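Por qué me entusiasma que Vevham decida por sorteo

20 de julio de 2026

Tengo que empezar confesando una debilidad: me gustan los plenos municipales. Me gustan incluso los largos, los que empiezan con la aprobación del acta anterior y acaban cuando ya han cerrado el bar de enfrente. Así que cuando Vevham anunció en abril que iba a convocar una asamblea ciudadana elegida por sorteo para opinar sobre la fusión con Caltberg, reservé el billete de tren antes de leer la letra pequeña. Luego la leí, en el tren, y todavía me gustó más.

Para quien no siga la política de la comarca, un resumen rápido. Vevham y Caltberg son dos municipios separados por un río estrecho y unidos por casi todo lo demás: el instituto, el parque de bomberos, la línea de autobús, medio equipo de balonmano. Llevan desde antes de que yo escribiera columnas discutiendo si deberían tener también un solo ayuntamiento. Los partidarios hablan de servicios compartidos y de peso ante la región. Los contrarios hablan de identidad, de distancia, de que el centro acabará siendo siempre el otro. Los dos bandos tienen razón en bastantes cosas, y por eso la discusión no se agota nunca.

La vía clásica era el referéndum. Una pregunta, dos casillas, una campaña de carteles y a la mañana siguiente una mitad del pueblo sin hablarse con la otra. Plelow lo hizo así hace unos años, con una consulta parecida sobre su anexión, y se decidió por 1.886 votos contra una cifra tan próxima que hubo que repetir el recuento. Ganó el no. Lo que recuerdo de aquellos días, porque estuve allí, es la cantidad de gente que me explicó con detalle por qué votaba en contra de algo que no figuraba en la papeleta: el cierre de la piscina, una rotonda, el carácter del alcalde de entonces. La pregunta era demasiado pequeña para todo lo que querían contestar.

Vevham ha hecho otra cosa. Envió 500 cartas a domicilios sacados al azar del padrón, y Caltberg envió otras 500. De quienes respondieron que sí, un segundo sorteo, esta vez equilibrado por edad, barrio y sexo, formó la asamblea. Se reunieron 5 fines de semana. Escucharon a secretarios municipales, a sindicatos, a los dos bandos de siempre, a una gente de Aerts que pasó por una fusión y que vino a contar también lo que les salió mal. Y después redactaron un informe que los dos plenos están obligados a debatir y a responder punto por punto, aunque no a obedecer.

¡Punto por punto! Quien haya visto cómo se archiva una moción sabrá por qué pongo los signos de exclamación. Una propuesta vecinal normal recibe un «se toma nota» y duerme en un cajón. Aquí cada recomendación tiene que salir del pleno con un sí, un no o un todavía no, y con un párrafo firmado que lo explique.

Estuve de oyente en dos de las sesiones públicas (las de deliberación eran a puerta cerrada, y me parece bien). Fui con cierto miedo a encontrarme una versión amable de la tertulia: cuatro personas con facilidad de palabra y el resto mirando el reloj. En la primera hora algo de eso hubo. Un señor con una carpeta muy gorda habló del catastro hasta que la moderadora le pidió, con bastante cariño, que dejara la carpeta en el suelo. Pero después la sala se fue soltando. Una chica que preparaba la selectividad preguntó por qué la tasa de basuras se calculaba de manera distinta a cada lado del río si el camión era el mismo. El técnico que estaba en la mesa empezó a contestar, se paró, y dijo que tendría que mirarlo. Lo miró, además. En la siguiente sesión trajo una hoja con la respuesta, que era bastante vergonzosa para los dos ayuntamientos.

Llevo mucho tiempo oyendo que la gente corriente no entiende los presupuestos. Yo vi a un grupo de desconocidos discutir durante una tarde entera sobre amortización de deuda, con una calculadora que iba pasando de mano en mano, y entenderla mejor que algunos concejales a los que he entrevistado. Tenían tiempo, tenían los papeles y tenían a quién preguntar. Dale eso a cualquiera y verás.

Ahora las objeciones, que las hay y no son tontas.

La primera es la legitimidad. A esas personas no las ha votado nadie, me dice un amigo concejal cada vez que saco el tema, y a mí sí. Es verdad. Por eso me parece acertado que la asamblea recomiende y el pleno decida. Lo que cambia es que el concejal ya no puede decir que interpreta el sentir de la calle sin que alguien le ponga delante un documento donde una muestra de la calle, bastante bien informada, ha dicho otra cosa. Puede apartarse de él. Tendrá que explicarlo, eso sí, y hacerlo con luz y taquígrafos.

La segunda es quién acepta ir. Un sorteo puro sobre el papel se estropea en cuanto el que trabaja a turnos o cuida de su madre dice que no puede. Vevham pagaba una dieta por jornada, ofrecía guardería y mandaba un taxi a las pedanías. Caltberg pagó la dieta y poco más, y se notó: les faltaba gente joven con niños, y tuvieron que tirar varias veces de la lista de suplentes. Si el modelo se repite, que se repita el de Vevham. Sale más caro, ya lo sé. También salen caras las urnas y los carteles, y nadie propone suprimirlos.

La tercera me preocupa más que las otras dos, y es el orden del día. Quien elige a los expertos y redacta la pregunta tiene mucho ganado. La pregunta de partida venía de los dos alcaldes y estaba, digámoslo con suavidad, un poco inclinada: «¿En qué condiciones deberían fusionarse Vevham y Caltberg?». La asamblea la cambió en su segunda jornada. Votaron que querían empezar por «si» y dejar el «cómo» para más adelante. Los alcaldes protestaron un poco y lo aceptaron. A mí me pareció el mejor momento de todo el proceso, y lo habría sido igual si el informe hubiera terminado a favor de mis preferencias o en contra.

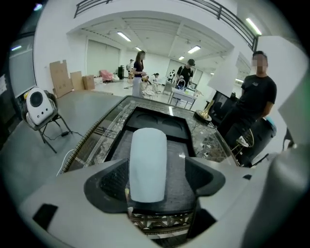
Porque el informe, al final, no dice ni sí ni no. Propone una mancomunidad con competencias reales en agua, transporte y vivienda durante un mandato completo, con cuentas publicadas cada trimestre, y una consulta al término de ese mandato, cuando los vecinos puedan votar sobre algo que ya han visto funcionar o fallar. Ha habido quien lo ha llamado dar largas. Yo lo leo como una respuesta muy de pueblo, en el mejor sentido: vamos a probar y luego hablamos.

Hay detalles deliciosos en el texto, por cierto, y recomiendo leerlo entero a cualquiera que tenga una tarde libre. Hay un apartado sobre las fiestas patronales (se quedan las dos, en sus fechas, y ni se discute). Hay otro sobre el nombre, que resuelven dejándolo sin resolver. Y hay un voto particular, de un puñado de miembros de Caltberg, escrito con una elegancia que ya quisiera yo, donde explican por qué temen que la mancomunidad sea una fusión por la puerta de atrás. Está impreso con el mismo tamaño de letra que el resto. Parece una tontería, pero he visto votos particulares relegados a un anexo que luego se perdía.

También me gustaría que alguien pensara en el día después. Varios de los participantes con los que hablé a la salida me contaban que ahora van a los plenos, que leen las actas, que se han apuntado a la comisión de seguimiento. Otros volvieron a casa y no quieren volver a oír la palabra «mancomunidad» mientras vivan, lo cual me parece igual de sano. Pero a los primeros convendría cuidarlos. Una oficina pequeña, compartida, que conserve lo aprendido: cómo se hace la carta para que la gente la abra, qué horarios funcionan, cuánto tarda un grupo en atreverse a contradecir a un experto. Si cada asamblea empieza de cero, dentro de unos años alguien dirá que el invento era muy caro y muy lento.

En Plelow ya están tomando apuntes. El ayuntamiento ha preguntado por el reglamento, y uno de los grupos de la oposición quiere usar el mismo sistema para el plan del casco antiguo, que lleva encallado desde que se cayó aquella cornisa. Ojalá salga. Me parece incluso un asunto mejor que el de la fusión, porque es más concreto: calles, aparcamientos, alturas de edificios, cosas que un vecino conoce de pisarlas. Y si el gobierno local teme que le salga una recomendación incómoda, que mire lo que ha pasado al otro lado de la comarca. Los dos alcaldes que encargaron la asamblea querían un sí rápido, no lo han tenido, y ahí siguen, con un informe serio en la mano y bastante menos gritos en la calle de los que hubo en Plelow la noche del recuento.

El pleno conjunto que debe contestar al informe se celebrará después del verano, en el polideportivo, que es el único sitio donde caben todos. La entrada es libre y hay turno de preguntas. Yo ya tengo el billete, y pienso sentarme delante.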